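Deltier Home Forum > Bedroom > Frames and headboards
March, posted by skshin_592

Padded headboard with vertical channels: cleaning and squeak

The bed is a pale wood frame with a gray upholstered headboard, vertical padded panels, bought used.

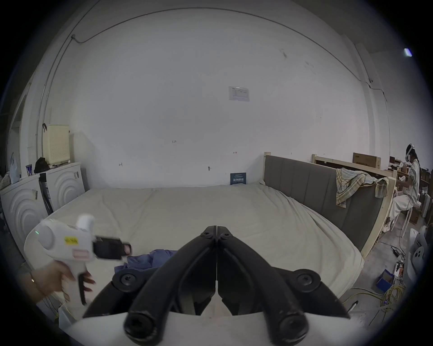
Two problems. First, dust collects in the seams between the panels and the brush on my vacuum bridges across them without reaching the bottom. Second, the frame creaks at the head end when anyone sits up against the padding. I have tightened every bolt I can reach. The sheet also walks toward the foot overnight, but I can live with that.

Seul-gi Shin

---

jwjoo, 7:10 a.m.
Use a crevice tool, narrow end, lowest suction, top to bottom along each seam. Then a cloth barely damp with water. Do not spray cleaner straight onto the fabric. It pools in the channel and leaves a ring when it dries.

---

kofler_a
Disagree on the damp cloth. Without knowing the fabric code you can't assume water is safe. Look for a tag on the back of the headboard or under the bottom edge. W means water, S means solvent only, WS either, X vacuum only. If the tag is gone, test at the back, low down, and leave it overnight.

---

jwjoo
Fair, test first. Most gray polyester weaves take water fine in my experience.

---

kofler_a
Most. I ruined a Brarby headboard that was a viscose blend. It looked like polyester.

---

ohna
On the squeak: overtightening makes it worse on softwood frames. The bolt crushes the wood under the washer and the joint works loose again. Back each bolt off, put a wider washer under the head, and snug it by hand plus a quarter turn. Rub candle wax on the faces where rail meets post.

Also check whether the headboard touches the wall. Mine sat 7 mm off and knocked every time I leaned back. Two felt pads fixed it.

---

skshin_592
Tag found, it says WS. Tested low on the back, no mark so far. The headboard is clear of the wall, so I will try washers and wax.

Is there any harm in keeping a throw over the top rail? I leave a plaid one there.

---

fathima.h
No harm. It takes hair oil that would otherwise go into the padding. Wash it on the same schedule as the sheets. For the creeping sheet, measure mattress depth including any topper. A 300 mm mattress needs a pocket deeper than that or the corners pull out.

---

ohna
I would skip the throw. It slides down behind and you end up fishing for it.

---

skshin_592
Washers and wax done. The left post is silent. The right one still ticks, once, when weight comes off. Will pull that rail and check the bracket.

Page 1 of 1
Contact the moderators | © Deltier Home Forum | Back to top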